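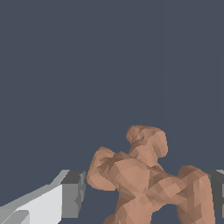

Rin Shibata

Skulach Community Choir is looking for a part-time accompanist for the spring term. We rehearse on Tuesday evenings in the upstairs hall at the old Kema school, and the post is open to anyone who can play piano well enough to keep 26 singers together.

Mawuli Agbeko has played for us for several years and is moving away in the middle of the term. He will stay on for two rehearsals with the new person so the music can be handed over properly. His scores are marked up in pencil, and you can keep using them or start with clean copies.

## What the work involves

- One rehearsal a week, 7:00 to 9:15 p.m., with a short break
- Sectional rehearsals for altos and basses on two Saturday mornings
- The spring concert, including the run-through that afternoon
- Playing single voice parts on request, sometimes the same eight bars many times over

The hall piano is an upright. It was tuned in December and holds its pitch fairly well, but the lowest A sticks in damp weather. There is also a stage keyboard with weighted keys for the concert. You don't need to bring an instrument.

Our conductor, Grethe Holst, picks the program. This term it is mostly folk song arrangements in four parts, with one longer piece that has a busy left hand in the last section. Several songs are in Norwegian. You won't have to sing them, but you will need to follow the words well enough to find your place when Grethe calls out a line.

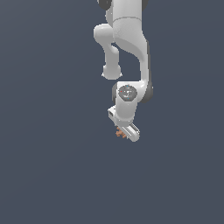
## Who we are looking for

You should be able to sight-read a four-part score and follow a conductor who changes tempo without much notice. Experience with singers is useful. Students are welcome to apply. We don't ask for a degree or certificate.

Organ players have done this job before and managed fine, though the page turns are your own.

## Pay

The fee is $352 a month during term, with the concert paid separately at the same rate as two rehearsals. Bus fare is refunded if you keep your tickets. Parking behind the school is free after 6:00 p.m.

## How to apply

Write a short note saying what you have played and for whom, and leave it at the choir desk at any Tuesday rehearsal. Add a phone number and the evenings when you can be reached. A recording is fine but not required.

Afia Darko will call to set up a trial, which takes half an hour. You will play one prepared piece of your choice and read two pages from this term's music with a few singers in the room.

Posted Sat 6 January. Notes are read as they come in, and the notice will be taken down once the place is filled.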